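Mar 20, 2013

So the draft trade rules are finally out, and I read every page of them last night with a pot of tea and a highlighter! I know export credit sounds like a cure for insomnia, but I love this stuff, and there's plenty in here for small countries and small firms alike.

The bit I kept going back to is the new cover for first-time exporters. Under the old scheme you needed 24 months of overseas sales before anyone would look at you, which shut out most of the people it was meant to help. The draft cuts that to 2 – a huge change, and one Rhea Dalisay has been pushing for in her newsletter as long as I've been reading it.

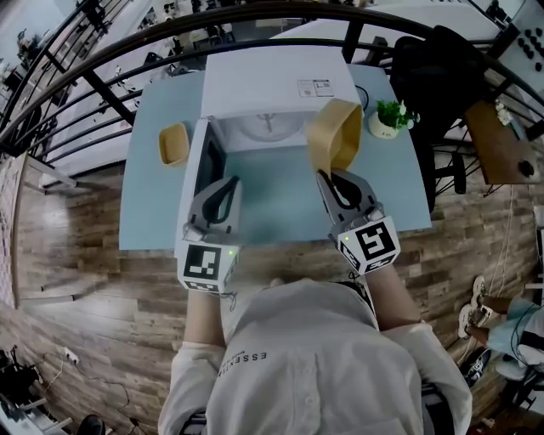

There's also a section on sanctions, tucked away near the back. If a buyer's government gets put on the list after you've shipped, your claim stays alive. Svitlana Hrynyshyn reckons the wording is too loose and a good lawyer could drive a truck through it. She may be right, but I'd still take a loose promise over the silence we've had until now.

Submissions close in April. Please send one in, even if it's a single paragraph. They got 300 last time and I'd love to see that doubled.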